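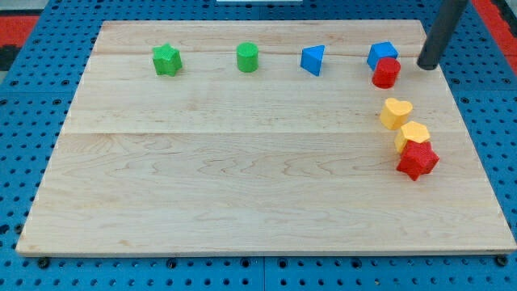
Will a smart meter cut your heating bill? Only if you change what you do after reading it, and most homes in our survey did not.

Orstead, January 2021

The Orstead Household Energy Group today publishes its findings on smart meters in rented and owned homes across the town. The report, Reading the Dial, looks at 520 households that had a meter fitted under the Derkel scheme and asks whether they paid less for heat and power as a result.

Derkel's leaflets told customers they could expect to "take control" of their bills. We asked what that meant and were sent another copy of the leaflet.

Of the 520 households, 110 used less energy over the year than they had the year before. The rest used the same or more. Many people told us they looked at the display every day for the first few weeks, then put it in a drawer. Some had never been shown how to switch it from pounds to units.

"I have nothing against the meters," said Peadar Hennessy, who wrote the report. "They send in a reading and save you crawling under the stairs with a torch. What I doubt is the claim that a small screen warms a draughty house. A family with a broken boiler can watch the number go up all evening — they still need the boiler fixed."

The group also questions the savings quoted by Ruvadeo, the firm that supplies the displays. Its figure rests on a trial of 8 homes, all of them newly built and well insulated. Most houses in Orstead are older than that by a long way. We have asked to see the full trial results and had received nothing by the end of December.

The report calls for the next 3,000 fittings to come with a proper home visit, including a check of loft insulation and heating controls. It also asks that no savings figure be printed on any leaflet unless the working is printed with it.

Derkel has said it "welcomes the debate". We would welcome the numbers.

Printed copies of Reading the Dial are free from the Tamuno Centre, Orstead, and can be posted on request. Peadar Hennessy is available for interview on weekday mornings.

ENDS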